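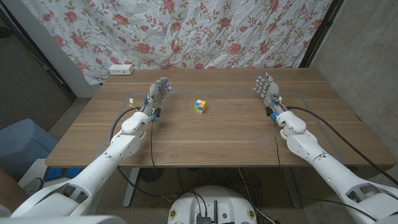

I spent most of December deciding whether to keep the humanoid hands or go back to the plain two-jaw grippers. The small puzzle cube was my main test. I put it between the hands, inside the gray tape, and had each arm reach in, pick it up and set it back down. Then I swapped the grippers on and ran the same thing again.

The two-jaw pair from Drotwood did better on simple picks. They dropped the cube 2 times in 44 tries. The hands dropped it 10 times, mostly when the thumb closed late. I tried a slower close on the Unero controller and that helped a little.

Turning a layer of the cube is another matter. The jaws can hold it but they can't turn one side while keeping the other still, at least not with my code. The hands managed a quarter turn on a good run.

Cables are still my biggest complaint. Each hand has a black one running off the table, and I have to leave a lot of slack or the wrist pulls on it. Nathalie Lambrechts suggested tying them back at the elbow. I'm going to try that next, then run the 44 picks again with the hands.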